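Stanstead Practice Kit for Hand-Held Grippers, Edition 5

By Obeidat
Item: Flerkside range, rules and labels
Price: $280 per kit
Availability: in stock, ships from Zalarville
Page updated Nov 6, 2021

A rulebook for people who carry a gripper in each hand and fold other people's laundry for a living. We have been selling it long enough to know that half of you will put it under the short leg of a desk. It's the right thickness for that, too.

The Stanstead kit sets out house rules for recording household tasks with paired hand-held grippers: who holds what, how the tools are marked, what gets checked before a take and what gets a take thrown away. It was written for crews working in furnished rooms, where the floor isn't taped off and the ceiling light has opinions. If your grippers live on a bench behind a fence, you want our cell edition, and you also have our envy.

What's in the box

Rulebook, 152 pages, spiral bound so it stays open
100 write-on labels, matte, with a spare pen for when the first pen leaves
Pre-take card, laminated, one side
Reject card, laminated, both sides, draw your own conclusions
Room sheet pad

Marking and pairing

Section 2 is the one everybody skips and then phones us about. Each gripper carries its own mark on the body and a second mark on the finger mount, because fingers get swapped and bodies don't remember. Handwriting is allowed. Handwriting that only its author can read is allowed for as long as the author stays on the crew. Left and right are assigned at the start of a session and stay assigned. If you trade hands halfway through, close the session and open another one.
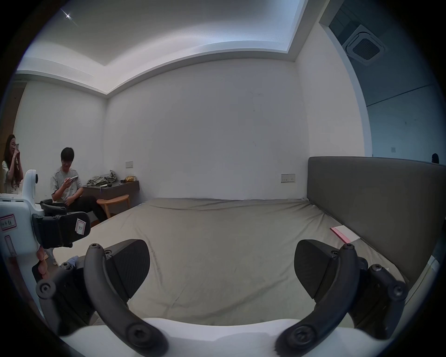
Finger pads come next. Look at both faces before the first take and again after any break long enough to eat in. A smear on one pad changes how cloth lets go, and you'll spend the afternoon blaming the cloth. Joint bolts are checked by hand with the tool powered down. The book gives a line for initials, and yes, we mean yours.

The room

Section 3 covers everything in view that isn't the task. Our position is that a lived-in room is fine and a changing room is a problem. A heap of clothes on a desk can stay all day, provided it's the same heap. Tidying between takes is logged as a change of setup, which has done more to discourage tidying than we intended.

People who aren't working the tools should pick a spot and keep to it during a take. The rule covers supervisors. It was written for supervisors. Anyone likely to be visible agrees to it before recording starts, on the room sheet, in ink.

Two-tool handling of cloth

Section 4 is new in this edition and replaces the old page that said "use common sense," a phrase we've retired after field testing. Both grippers close before either one lifts. Take hold at corners or along a hem when the task sheet calls for it, and leave enough fabric past the tips that a small slip doesn't end the take. Lift at a pace you could explain to someone. Don't snap the cloth flat like a hotel professional unless the task is named "snap the cloth flat."

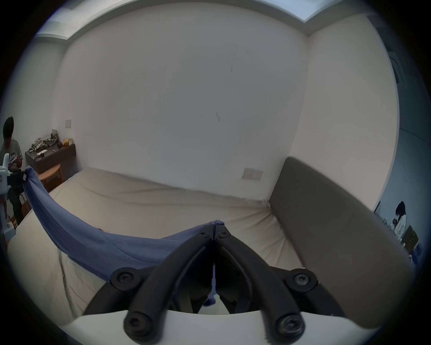 Dropping a corner is no disgrace. A dropped corner that gets picked up in the same motion stays in the record and is flagged. A dropped corner followed by a bare hand coming in to help is a reject, however kindly the hand meant it. See the reject card, second side, near the top.

Keep an arm's length between the two operators' heads when a task uses one person per tool. This is the only rule in the book with a bruise behind it.

Does it make us compliant?

With our rulebook, yes. The kit is good practice on paper and replaces no law, workplace duty or manufacturer's manual. Where the maker of your gripper says something stricter, do what the maker says. Where the maker says nothing, welcome to our customer base.

Upgrading from Edition 4

Owners of Edition 4 can order the new Section 4 pages and the pre-take card separately. The holes line up this time. Labels are unchanged and old stock can be used up.

Next revision is planned for February. Send corrections to the Zalarville desk with the page number and, if you can manage it, only one complaint per message.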